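Fulberg Home Forum > Bathrooms > Fixtures and Storage

Thread: Vanity with open side shelf or closed all the way across?
Started 12th November

tapwasher42
We're redoing the main bath and I'm stuck on the vanity. Choices are the Hano with the open shelf at one end or the Stergiou, closed doors all the way. Price is $929 against $1284, so the Hano wins on money. My worry is where the cleaning stuff goes. Right now everything lives on the back edge of the sink and it drives my husband nuts.

gritty_grout
Closed. Open shelves in a bathroom collect dust and hair. I had one for six years and wiped it down every week.

Renata Z
Disagree with the above. I have the Hano and the open shelf is the part I use most. Towels and spare paper go there. Cleaning stuff goes behind the door. You only get dust if you leave things sitting.

northside_dan
Depends how much you own. Go to a showroom and look at one with bottles standing on it. An empty vanity always looks like it has plenty of room.

epolitis
I went around one in October, same question as yours.
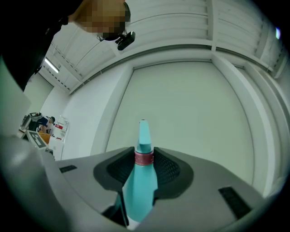
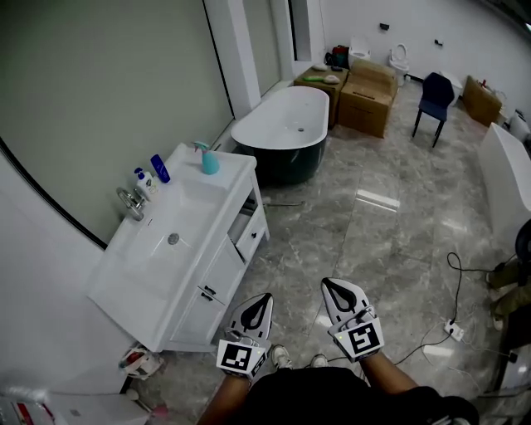 My own problem was the ledge behind the basin. Our old one was too narrow for anything but a toothbrush cup, so bottles ended up on the floor next to the tub. The vanity on the left in the second picture has a pump bottle, a tall blue bottle and a teal spray bottle on the back edge, and the blue one is lying tilted. That settled it for me. If you keep bottles up there, one of them will be leaning or down at any given time, and you have to move them all to wipe. I bought a closed unit and put a plastic bin inside for the sprays.
Eirini Politis

gritty_grout
Thank you. Closed.

Renata Z
That one has an open side shelf too though, with a drawer and a door on the front. So you could put the sprays behind the door and still have the shelf. I don't see how it's an argument against the shelf.

epolitis
Fair enough, it's more an argument against the ledge. I just didn't want a shelf as well. We have a small dog who takes towels.

tapwasher42
No dog here. Is the drawer any use? The Hano one looks small.

Renata Z
Small, yes. Combs, floss, razors. Don't plan on a hair dryer. Spray bottles have to stand up anyway, so measure your tallest one and check it against the space behind the door before you order. Mine clears the pipe but not by much.

northside_dan
What's the floor going to be? Eirini's showroom has the big gray marble-look tiles. We put something like that in and it shows every drip.

tapwasher42
Not decided. Natport quoted me $440 for a plain matte tile, so probably that.

gritty_grout
Matte is harder to scrub, in my experience. Ours needs a brush.

northside_dan
Ours is glossy and it needs a towel after every shower. Pick your chore.

tapwasher42
OK. Leaning toward the Hano with the sprays behind the door and nothing on the ledge except hand soap. Will measure the tall bottle tonight and post back.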